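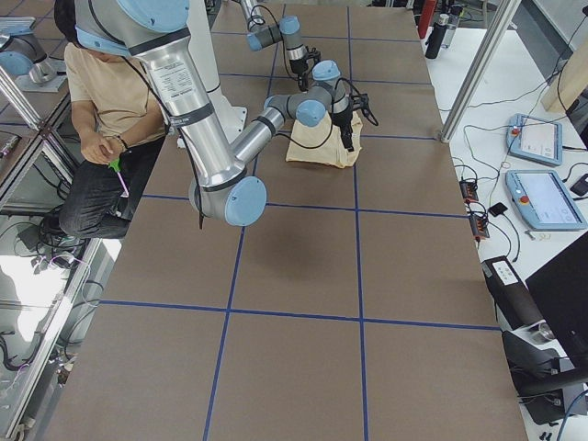
Blue tape on a brown table.

So Niseck have made their big July signing, and I am supposed to be excited. Nelly Muñoz is 34, she cost more than the club spent on the whole back line last year, and the announcement used the word "statement" four times. I read it twice looking for what the statement was.

I like Muñoz. I watched her at Flevine when she could turn a dead game with one pass. But she played 1152 minutes last season, and anyone who sat through the spring matches saw her jogging back while Nayeli Zapata did the running for both of them. Zapata isn't coming with her. Who does that job now? Farah Pattinasarany has been tried there and looked miserable.

The club says Muñoz brings experience, with 226 league games behind her. Fine. We had plenty of experience two seasons ago and finished ninth with it.

What bothers me more is Kanako Shimada. She is the one midfielder we've brought through ourselves who looks ready, and she has been told to "learn from the best," which in my memory of this club means the bench until October and a loan in January. Ask Nayeli Benavides how that went.

A guy on the supporters' forum told me season ticket sales jumped almost 40 percent the morning after. Maybe so. He also told me we were getting a new stadium.

I've renewed mine, before anyone asks. Same seat, behind the pillar. First home game is against Flevine, and I expect Zapata will run all over us.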